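April, evening

Up at six and at the bench before seven. The Gallegos order is still the thing hanging over me and I wanted a clear run at it before the phone started. They want the clip earrings first, then the brooches, and the necklaces can wait until next month. I would have done it the other way around, but they are the ones with the shop window.

Started with the clips. The old stock from Dellby has a softer spring than the new stock, and I had let the two get mixed up in one drawer, so the first hour went to sorting. You can tell by the hinge. The old ones have a rounded pin and the new ones are flat on one side. I put the soft ones in a coffee can for repairs. People who have worn clip earrings for years want a soft clip, and people buying their first pair want one that stays on.

After that I glued. Two-part epoxy, mixed small, four pairs at a time, and then leave them alone. I used to do eight pairs and the last ones always went on with glue that had started to turn. I scuffed the backs with the gray wheel this time and wiped them down with alcohol. The pairs I did last week without scuffing came off with a thumbnail, every one, and had to be cleaned up and done over. That was most of an afternoon.

Stopped for toast at nine thirty. Wrote out the labels while the glue set. I am still writing "silver tone" and "gold tone" on the backs by hand. Hatem says to get a stamp made. He is right and I will get to it.
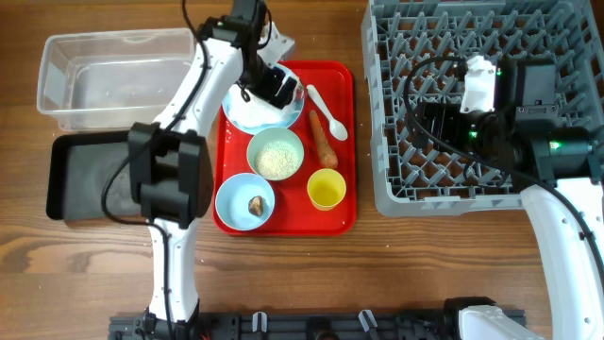
The red tray, with the white plate on it.

Hatem Hajji came by at ten with the box from the Pitness sale. I had given him 300 dollars to spend and he spent all of it, on one lot, which I was not sure about when he told me on the phone. It is a shoebox and a half of costume pieces out of a closed-up shop. A lot of it is plain chain, gold tone, the kind that was sold on cards in drugstores. But there is a bag of brooches in there that I am happy with, and a tangle of glass bead strands that must weigh three pounds.

We went through the brooches on a towel by the window. Most are leaves and bows. Two of them have the little oval plate on the back that says Imer, with the number under it. I have only ever had one Imer piece through my hands before, a bow with a missing stone that I sold too cheap. One of these is a spray of flowers, enamel on the petals, a chip on the lowest one you can see only if you tilt it. The other is a wreath with red stones, and it has lost five of them and the pin is bent. The plating is good on both. Hatem thought the wreath was for parts. I said no, that one gets fixed.

I wrote down what is wrong with each piece in the blue notebook while he read them out to me. Bent pin, missing stone, green at the catch, clasp gone, clasp gone, clasp gone. We had a small disagreement over the green. He would put vinegar on everything. I won't put vinegar on anything that has foil behind the stones, or on pearls of any kind, real or not. A dry toothbrush first, then a wooden toothpick, then a cotton swab that is barely damp. It takes longer. He did three of the plain chains his way in a cup and they did come up fine, I will give him that, but they were plain chain.

He left before noon with the coffee can of soft clips to put on a set for his aunt, and he owes me back the ones he doesn't use.

Lunch was soup, standing up. Then I sat down with the bills, which I have been putting off since the first of the month. The shop account has 2,940 dollars in it. Out of that comes the Dellby invoice, the booth fee for the June market, and the plating. The plater wants to be paid up front now. He used to send a bill at the end of the month, and when I asked him about it he said everyone pays up front now. I mailed the booth fee and set the Dellby invoice on the shelf where I will see it. If Gallegos pays on delivery there is no trouble. If they take thirty days like they did in the fall, I will have to hold off on the new tumbler. The old one still turns. It has a knock in it, and I have to put the lid on with a rubber band cut from a bicycle tube.

Called Gallegos to ask. Left a message. Did not hear back by the time I locked up.

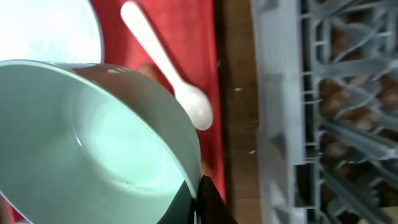 Big pale bowl, tipped over to one side.

Afternoon was the bead strands. I cut the worst knots out and lost some spacers under the radiator. The glass is better than I thought. There is a long run of faceted black, a strand and a half of a milky green, and a lot of fake pearl that is peeling at the holes. The peeling pearls are no use to anyone and went in the bag for the school. The black is worth restringing. I did one strand to see how it would hang, on silk, knotted between each bead, and it came out two inches shorter than it should have. I always forget how much the knots pull up when the beads are small. I think the next one goes on coated wire without knots, with crimps. It will not hang as softly, but it is a twenty-dollar necklace and I can't put two hours into it.

Tried the new crimping pliers. The jaw is too wide for the small crimps. It folded two of them over sideways. Back to the old pair with the tape on the handle.

Around four the mail came, with the color cards I sent for. They are for enamel touch-up, and I wanted them for the flower brooch. I held them up next to the chip in three different lights and got three different answers. In the window it is nearest to the second blue. Under the lamp it looks more like the gray. I will leave it for the morning and look again. My rule is that a small honest chip sells better than a bad repair, and I may end up leaving it just as it is and saying so on the card. The woman who bought the parrot pin last year told me she would rather have had it chipped than painted, and I had thought I did a decent job on that parrot.

Then the Imer wreath. I got the pin straight first, with the nylon jaws, going a little at a time so it would not snap at the hinge. It moved easily. The catch still turns and holds.

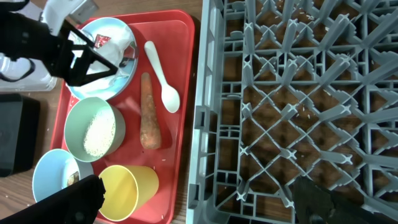

The stones in the wreath are flat-backed glass with foil behind them, and the foil is what makes the color. Out of the setting the glass itself is paler than you would think, almost pink. I have plenty of loose red stones in the right size but they are all a darker, browner red, and next to the old ones they look like dried cherries. What I need is a bright red with a shine to it, about like that little wrapper tucked in the napkin on the blue plate. I tried a clear stone with a piece of colored foil cut to fit behind it and it was closer than anything in my drawers. The trouble is cutting foil that small without leaving a wrinkle. I cut nine and kept two. A leather punch might do it better than scissors, if I can find one the right size. I put the two good ones in dry, no glue, just to look at them across the room, and from the door I couldn't pick them out from the old ones. Close up you can. The old ones have gone a bit dull at the edges and mine have not.

I also looked at the number on the back with the loupe. I had read it as a seven and it is a one with a scratch across it. Changed it in the notebook. I don't have a list of what the numbers mean and I have never met anyone who does. The bow I sold had a much higher number, as far as I remember, and looked older to me, so I don't think they go in order.

Packed the finished clips before supper. Each pair goes on a white card, card in a small bag, bags standing up in the flat box so they don't rub. I was short on cards and cut some down from the large size. They are a little uneven along the bottom. I put those at the back.

Swept the bench, found one of the spacers. Feet hurt.

For tomorrow:
Call Gallegos again, ask for whoever does the paying.
Look at the enamel card in daylight.
Leather punch.
Order cards, and get a price on the stamp.
Glue the last four pairs.
Ask Hatem which table he bought the lot from, and if they had any more boxes.

Heard from my sister after supper. She wants her charm bracelet back with the jump rings soldered this time, as she has lost the little boat again. It is the third boat. I told her I would do it but not before the Gallegos box is out the door, and she said that was fine, and then she asked me what day that would be.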